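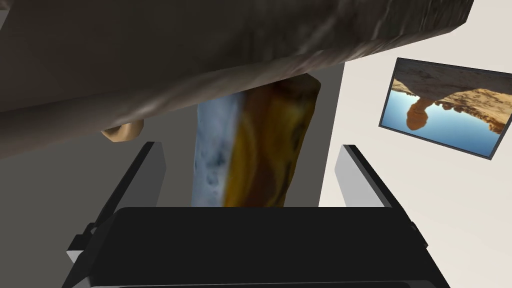 Brallov Countertop Sealer, tested on a kitchen that gets used

I have a drawer full of half-empty bottles that were all going to be the last stone treatment I ever bought, so I came to the Brallov sealer with low hopes. The label says one coat, food safe when cured, five years of protection. I don't have five years to wait before writing a review, and I doubt many of the people leaving five stars do either. I've had it down since early spring, on a dark honed island top and a shorter run of the same stone beside the stove, and that's long enough to have some opinions.

What you get

A 500 ml bottle, a gray applicator pad, one pair of thin gloves and a folded sheet of instructions in type so small I took a picture of it with my phone and zoomed in. The pad sheds. I threw it out after the first corner and used a cut-up cotton T-shirt, which worked better and cost nothing.

The bottle is supposed to cover a full kitchen. Mine did the island and the stove run and left me maybe a quarter of the bottle. If you have a big L-shaped layout with a deep overhang you may end up buying 2, and then the price starts to look silly next to what a stone shop would charge to come and do it.

Putting it on

The instructions want the stone clean and dry for 24 hours. I took that seriously the first time and we ate takeout. Wipe it on, wait ten minutes, wipe off whatever hasn't soaked in, buff. Fine so far. The ten minutes is where I have a complaint. On the flat top it was about right. On the rounded front edge the stuff runs down, collects on the underside, and dries there into a tacky ridge you won't see until you're sitting on a stool and put your hand under the counter. The sheet doesn't mention edges anywhere. I got the ridge off with mineral spirits and a plastic scraper, plus a good deal of muttering.

So do the edges first, with a nearly dry cloth, and go back under them with a clean one before you touch the top.

The smell is less bad than the Pletinen product I used before, which drove us out of the house for an evening. With Brallov I had the windows open and could smell it the next morning, faintly, if I went looking for it.

Does it work

This is the part where reviews usually show you a bead of water and stop. Water beads on almost anything for the first few weeks. Water would bead on my counter if I rubbed it with a candle. I was more interested in oil, red wine, coffee and lemon, so I put a spoonful of each near the back wall and left them.

Coffee: wiped off after an hour, no mark. Wiped off after a night, no mark. Good.

Red wine: same as coffee.

Olive oil: gone after an hour. After a night it left a dark spot that faded over the following days and that I can still find if I get the light behind it. The bottle says "oil proof." I would call it oil resistant, and so would their lawyer if anyone asked.

Lemon: I can't blame a sealer for this one, though plenty of people do. Acid eats the surface of some stones and a penetrating sealer won't stop it. If your counter etches, it will go on etching. Brallov's page has a picture of a sliced lemon on a shiny counter, and I think that is a little cheeky.

Color

They claim no change in appearance. Mine went darker. It isn't a huge difference, and on a dark mottled stone I happen to like it, because the brown streaks came up and the chalky look went away. On a pale stone I would be a lot more nervous. Test under the toaster, or inside the sink cabinet if you have a scrap piece. My test patch took two days to settle to its final shade, so the "check after 30 minutes" advice on the sheet isn't worth much.

Compared with what else I've tried

Pletinen: cheaper, stinks, needed three coats, and gave up near the sink inside a year. Slightly better on oil when it was fresh.

Texier wax: looks lovely for a dinner party. Shows every glass ring. I wouldn't use it anywhere near a stove.

Dovex wipes: a waste of a trash can. They made the counter smell of oranges and I couldn't find any other effect.

Nothing at all: don't laugh. The stone in our old place was never sealed in my time there, and it looked okay. Dense dark stones often don't soak up much to begin with. Before you spend anything, leave a puddle of water on the counter for half an hour. If there's no dark patch when you wipe it up, close this page and keep your money.

Things I didn't like

The cap. It cross-threads, and a bottle stored on its side will leak.

The warranty, which asks for a receipt, photos of the application and proof that you only ever cleaned with their spray. I have no plans to buy the spray. Dish soap and warm water are doing fine.

The phrase "nano shield," which appears four times on the box and is explained zero times.

Would I buy it again

Probably, on sale. It does coffee and wine, it's easy on the flat parts, and I haven't had to think about the island in a while. It's overpriced at full retail and the five-year figure looks like a guess to me. I've got a reminder set to repeat the water test next June, and if it fails I'll come back and change the score.

Three and a half out of five.

Posted 21st June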